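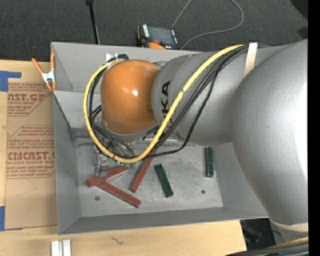 Brick-red bars on the floor of the gray metal bin in the sorting room at Tivstead.

Old building sets get a second life at Tivstead

If you have a bucket of mismatched construction pieces in the garage, hang on to it a little longer, because the Tivstead toy library would love to have it! The library's sorting room opens to the public in October, and after two years of working out of a borrowed hallway, the people who run it finally have tables, shelves and a door that closes.

The room is on the ground floor of the old Gritus building, next to the bike shop. Inside it's all bins, trays and light wooden tabletops, and the idea is simple enough. Donated building sets come in jumbled together, get tipped out, and go back on the shelf as something a kid can borrow and build from. Bars with bars, plates with plates, wheels in the deep drawers by the window.

Geetha Thevar, who started the library with a single shelf of puzzles, says building sets are what families ask for most and what takes the longest to get ready.

"A puzzle is either all there or it isn't," she said. "With a building set you can be one bar short and the crane still stands up. So you have to decide, and we do love to argue about it."

The library now has 147 building sets ready to lend, on top of 300 board games and puzzles. Another 2000 loose pieces are still waiting in tubs under the stairs. Many of those came in one go, when the Namboodiri hobby store on the corner cleared out its basement and asked if anybody wanted the lot. Thevar drove over the same afternoon.

The bins have their own story. They came from the kitchen of a school that was being remodeled, and they're scuffed and scratched from a long working life. Vignesh Amin hauled them over in his brother's van and gave each one a scrub before it went into use. He had been using cardboard boxes, which sagged, and then plastic tubs, which slid all over the table whenever someone reached in for a piece. Metal stays put, and it makes a terrific racket when a bag gets emptied into it. The shop next door has been very nice about that.

Regulars have strong feelings about the order of work. Amin likes to start with color and pull out everything red first. Usha Varma goes by length and lays the long pieces in rows along the edge of the table before she touches anything small. They sort on different mornings.

Varma also writes the cards that go into each box, with the name of the set, the number of pieces and a little note on what's been swapped. One of her recent cards reads "Windmill. Two green corners replaced with blue. Spins fine." Kids have started writing back on the other side, and she keeps the best ones pinned by the sink. A seven-year-old who took the windmill home reported that it also works as a fan for a hamster, if you turn it by hand.

Her favorite rescue so far is a drawbridge set called Handach, long out of the stores, which arrived in three separate donations over one winter. None of the three was any good alone. Put together they made a whole bridge, with the string and the little hook, and it has been out on loan pretty much ever since. There's a waiting list, and yes, some of the names on it are grown-ups.

Borrowing is free for anyone with a Tivstead library card. Boxes go out for three weeks and can be renewed once if nobody else is waiting. Lost pieces happen, and there's no fine, but Thevar asks people to say so when they bring the box back so the card can be fixed.

On opening day the doors open at 10 a.m. and the tables will be set up for anyone who wants to try sorting, kids very much included. There will be a build-a-bridge table at the back, coffee up front, and a swap shelf for people hunting one particular piece. Donations can be dropped off at the side entrance until 4 p.m. Bars, beams, plates, wheels, gears and axles are all welcome, in any state of muddle. Please leave out anything with batteries still inside, and tape the lid down if you can.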